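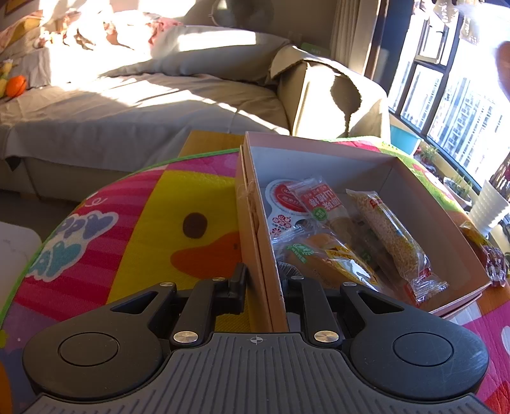
The Long Life of the Office Snack Shelf

Saturday, July 5, 2025

The snack shelf at Ketilsson began as a drawer. The company makes fittings for boat windows in the town of Nultitz, and for years the front office kept crackers and hard candy in the bottom of a filing cabinet, next to the spare toner. People from the shop floor knew about the drawer and came up for it in the afternoon. Then the cabinet was replaced by a smaller one, the crackers went on top of it, and the shelf has been growing ever since.

Today it takes up one wall of the break room. There are 77 employees on two shifts, and most of them stop there at least once a day. The company pays for the food. The only rule, taped to the wall in large type, is that whoever opens the last box of something writes it on the pad.

Free or cheap food at work is an old habit. Factories ran canteens, and offices had a cart that came around at ten and again at three. The cart had sweet rolls and coffee, and people paid in coins. When the cart went away, the vending machine took its place, and for a long stretch the vending machine was all there was in smaller workplaces. It broke down, it took the wrong bills, and the thing in slot four was always the thing that got stuck.

The open shelf is different from the machine in one important way. It has no lock. Somebody has to decide what goes on it, how much to spend, and what happens when it runs out on a Tuesday.

At Ketilsson the budget is set once a year, in November. Last year the office spent $1,218 on snacks, not counting coffee, which comes out of a separate account. That was more than planned. Most of the extra went to single-serving packs, which cost more per ounce than big bags but keep better and leave less of a mess. The company tried big bags with a scoop for one summer. The scoop disappeared in the second week and the pretzels went soft.

Single packs also settled an argument about hands. Workers on the floor handle sealant and cutting oil, and even after washing up, many did not like reaching into a shared bowl. Office staff did not like it either, though they were slower to say so. A sealed pack can be carried back to the bench or put in a pocket for the drive home.

The drive home is a touchy subject at some firms. Stirulberg, a print shop across the river, had an open shelf for a few years and closed it after packs began leaving by the bagful on Fridays. It now runs an honor box. Each item costs 80 cents, and the money goes back into buying more. The box comes up short most months, but by a small enough amount that the owners have left it alone. They say the shelf is tidier now that things have a price, and that people choose more slowly.

Choice is where most of the complaints come from. Every shelf has a favorite that vanishes the day it is put out and a leftover that sits until it expires. At Ketilsson the leftover is a plain rice cake. It stays on the order because a few people eat nothing else, and they eat it steadily. The salty things go first on the early shift and the sweet things go first on the late one. The office now holds back part of each delivery until the afternoon so the late shift gets a fair pick. Before that, the late shift had rice cakes.

Health comes up too. The company put out apples and bananas for a while. The bananas were popular for 2 days out of five and brown for the rest. Apples did better. Nuts did best of all until an employee with an allergy joined the finishing room, and they were moved to a closed cabinet with a sign on the door. Dried fruit took their spot.

Delivery is its own small job. Both firms order from Rurnska, a wholesaler that supplies corner stores and gas stations and added workplaces later on. Its driver comes on the same morning every other week and leaves the cartons inside the loading door. Someone from the office carries them up, checks the dates, and puts the new stock behind the old. It takes less than half an hour when the order is right. When it is wrong, it takes most of the morning, and the break room hears about it.

The checking matters more than it sounds. Early on, new cartons were set in front of the old ones, and by spring the back of the shelf held granola bars a year out of date. Now each carton gets its date written on the side in marker before it goes up.

The filing cabinet is still in the front office. The bottom drawer holds toner, a box of envelopes, and a bag of hard candy that is not on the company's order.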